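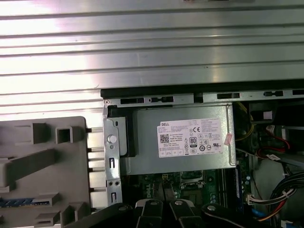

Figure 1. Inside of the case before disassembly, with the power supply in the middle and the gray plastic part on the left.

Report on the project "Taking apart a desktop computer"
Gaétan Campbell and Isabelle Fortin
January 31, 2021

1. Purpose

In this project we wanted to learn how an old desktop computer is built, and which of its parts can be separated for recycling without breaking them. Our course had explained the theory of material sorting, but neither of us had opened a computer before. The computer was given to us by the Hestis repair shop, where it had stayed on a shelf for a long time. We did not try to make it work again.

2. The case

The inside of the case is mostly metal and gray plastic. The ribbed silver sheet was the first thing that we noticed, because it reflects the lamp very strongly and we had to move our lamp two times to see the parts under it. Under the sheet there is a rail with many slots. Isabelle supposed that the slots are for air, and I thought they are for fixing other parts. We could not decide this from the case alone, and the manual from the shop was for a different model.

A narrow metal bracket stands beside the power supply. It has small holes, two long slots in the form of a keyhole, and a round white push button. We did not find a label for the button. In our parts list we wrote it only as "white button, function unknown".

3. Method

We used one Phillips screwdriver, a plastic opening tool and 3 small boxes for metal, plastic and electronic parts. The unit was disconnected from the wall for 7 days before we opened it. We did not open the power supply itself. Our teacher asked this from all groups, as the capacitors inside can keep a charge.

4. Results

The work took us 300 minutes, divided in two sessions. We removed 13 screws and put them in an envelope. The gray plastic part was the most difficult. We believe it holds a drive or covers some cables, but its tabs are hidden and we broke one of them when we pulled in the wrong direction. The power supply was easier than we expected and came out in one piece.

5. Remarks

We would like to repeat the work in March with a second computer, and to weigh each box at the end, which we forgot to do this time. It would also be better to draw the position of every screw before removing it. Two screws in our envelope are longer than the others and we do not know anymore where they belong.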